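In Praise of the Boring Door

Every gripper comparison I read starts with picking up blocks. I'd like more of them to start with a door. I've been testing hands and camera placements in simulation under the Wogan project, and the door task has taught me more than all our block stacking put together.
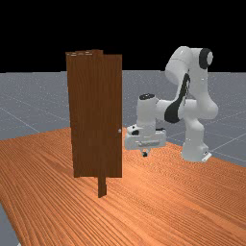 A block forgives you. You can come in crooked and still carry it off. A small round knob is pickier - a few degrees of wrist angle matter, and so does the size of the housing behind the fingers. I ran 60 trials per gripper and loved every stubborn one. 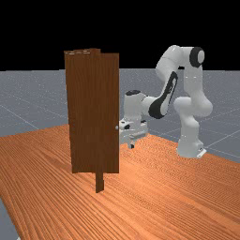 Arm and door in the simulator, with the gripper close to knob height.

Then there's the camera question. People at Skikwood swear by a fixed side view, and it's great for debugging. I still want a close view as well, even when it's mostly wood grain. A policy that gets both has to learn what each one is good for, and I find that thrilling to watch.

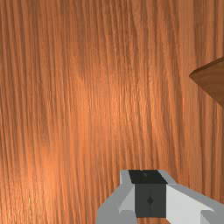 Close view from over the tabletop, fingers apart.

So please, publish your door numbers, bad ones included. I'll post mine from all 14 setups next.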